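Ullden kitchen swap – the gallery

Posted Feb 15, 2026

Quick page, sorry, typing between two loads of dishes. We did the Ullden kitchen swap again and I promised pictures. Everything from the drawers and the back shelf, sorted on tablecloths so people could see what there is. Big plates went first. They always go first. The glasses are still in boxes, will get to them.

Chopsticks and spoons got their own table. Planet cloth, the light blue one with the ringed planets and little stars, wipes down easy so it comes out every time. Pink holder at the back, the one with the round holes, sticks laid out in front – maroon, red, green, a brown one. Gold bands on some. The gold spoon with the flower bowl is my favorite of the lot.
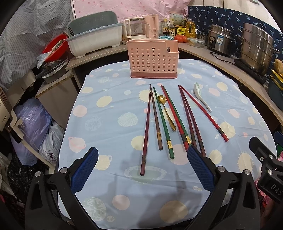

Rawan Shboul wrote in to say that pairs should be tied with a bit of thread before they go in any holder, otherwise you spend all of June matching reds to reds at the table. She uses kitchen string, a loose knot, and dries them tips up overnight first. Lacquer goes cloudy if it sits in water, she says, so no soaking and no dishwasher.

Noted. String is in the drawer under the kettle, help yourself.

Still to go:
Chopsticks, mixed colors – take a pair or take the lot
Spoons – ask first, one might be promised to Jannik
Tea towels, 27 of them, all washed, most of them ironed
Soup bowls, Skullitz pattern, two with chips

Pick up is at the Ko house, side door, ring twice becuase the bell sticks. Bring a bag. Newspaper for wrapping is by the stairs, theres plenty.

More pictures when the glasses are unpacked. Bowls after that.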